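Datasets > Language > Everyday speech > Pulletcombe Kitchen Words

We use cookies to remember your download settings. Accept / Manage

Pulletcombe Kitchen Words
README and data card, third release

What's in the box

Pulletcombe Kitchen Words is a collection of 2173 household words and phrases, gathered from people in and near Jistholm and the Hallach valley. These are the words people use at home and hardly ever write down: what you call the end of a loaf, the drawer where the string lives, the cloth that's too old for dishes but too good for the floor. If you've ever asked a guest to pass you something and gotten a blank look, you already know why we love this stuff!

The first release was a single spreadsheet with the notes crammed into the last column. It has grown up a lot. Entries now have their own meanings, their own example sentences and (for most of them) a sound clip, and you can search by object as well as by word. That last one was the most requested change by a mile, and it has made the collection a lot more fun to get lost in.

Where the words came from

We talked with members of 148 households. Most talks happened in the kitchen, with the kettle on, and lasted until somebody had to start supper. There was no fixed list of questions. We asked people to tell us about putting the groceries away, laying the table, clearing up after a big meal, and looking for something that had gone missing. The looking-for-something talks were the best by far. People get wonderfully exact about where a thing ought to be.

Furniture turned out to be a rich seam. "Table" itself is dull, since nearly everyone says table, but the parts and places of a table have a whole small language. The far end, away from the cook, is the cold end, the foot or the outby. A mark left by a cup is a ring, a moon or a ghost. Anything left standing on the table that belongs somewhere else is a lodger, and you can shame a whole family by asking how many lodgers there are tonight. 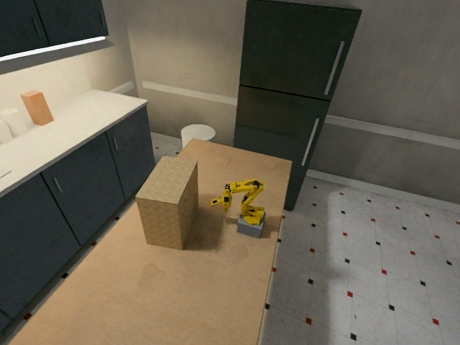 Kitchen table with ring-like marks and a tall box: "moons" and a "lodger."

Fields

Each entry is one line in words.tsv. The columns are:

entry_id – a short code that stays the same between releases
headword – the spelling most speakers chose when we asked them to write it
variants – other spellings, separated by semicolons
sense – a plain meaning; an entry can have up to 5
object – the thing or place it names, from our own object list
example – one sentence as spoken, lightly trimmed
area – Jistholm town, Jistholm villages, Lower Hallach or Upper Hallach
age_band – younger, middle or older, as chosen by the speaker
heard_or_used – whether the speaker says it or only remembers hearing it
clip – file name of the sound clip, blank if there isn't one

Please do look at heard_or_used before you draw any maps. A lot of the prettiest words are marked "heard," meaning the speaker remembers a grandparent saying them and wouldn't say them now. Leave those in and Upper Hallach looks like a treasure house. Filter them out and it looks much more like everywhere else (still great, though).

Sound clips

There are 40 hours of recordings behind the collection. Only short clips are in the download, one word or one sentence each, saved as mono WAV. Kitchens are noisy places, so expect fridges humming, chairs scraping and the odd dog. We thought hard about cleaning up the sound and decided to leave it alone, because the noise filters we tried kept eating the soft endings that make these words worth listening to.

Splitting and tidying

The long recordings were cut into sentences with Pastor, our own small script, which lives in the tools folder. Pastor looks for pauses, makes a rough cut and writes a list for a person to check. It is happy with one speaker, grumpy with two, and hopeless once a family starts finishing each other's sentences. Every cut in this release was checked by ear.

Spelling was the hard part. Our rule was simple: the speaker picks. Where speakers disagreed, the most common choice became the headword and the rest went into variants. We did not tidy spellings to look more old-fashioned or more regular, so you will find "skellet," "skillit" and "scellet" all sitting together under one entry.

Words for drawers

Drawers deserve a section of their own. We have more entries for drawers than for any other object in the house, pans included, and new ones keep coming in. People name them by position (top near, bottom back), by contents (the string, the candles), by how they behave (the sticker, the screamer), or by who is allowed in them. One Lower Hallach family has a drawer called Parliament. It is full of batteries that might still work.
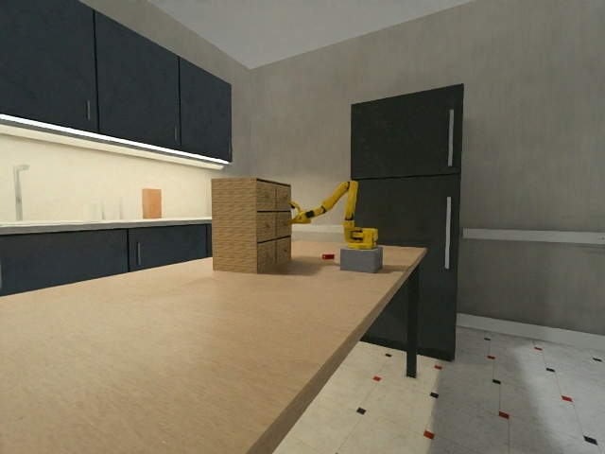 Small wooden chest of drawers, two columns and three rows.

Position words are the ones to be careful with. "Near" can mean near the speaker, near the door or near the stove, and we found all three in Jistholm town. The sense column says which one was meant whenever the talk made it clear. If it wasn't clear, you'll see "position unsure," and we'd rather you kept that label than guessed.

Known gaps

- Younger speakers are thin on the ground in Upper Hallach.
- Households with more than one home language are under-counted. Several families switched to English for our benefit, which is a real loss.
- Food words are mostly missing. We left out recipes and dishes on purpose, and then regretted it.
- Clips recorded in July have a faint buzz from a faulty cable. They are listed in buzz.txt.
- The object list splits "cupboard" and "closet" in a way that made sense to us at the time.

Good uses, and not so good

Teachers have used the collection for word-hunt lessons, and it works beautifully: give a class a handful of headwords and let them guess the objects. It's also handy for writers, for local museums and for anyone studying how families coin words. Please don't use the clips to build a copy of anyone's voice. Speakers agreed to be heard, and they did not agree to that.

License and credit

The word list is free to use and share with credit to "Pulletcombe Kitchen Words." Clips are for study and teaching only. If a speaker asks us to take an entry down, we remove it in the next release and list its code in removed.txt, so please check that file when you update.

Sending us a word

Yes please! Use the form in the contribute folder, one word per form, with a sentence you would really say out loud. Tell us which room you'd be standing in. Family-only words are welcome, even if only one household in the world uses them – we have a tag for those, and it's the tag we read first.

Related items
Jistholm Street Names, Spoken and Signed
Hallach Weather Sayings
Pastor: notes on cutting long recordings
Pulletcombe Garden and Shed Words (in progress)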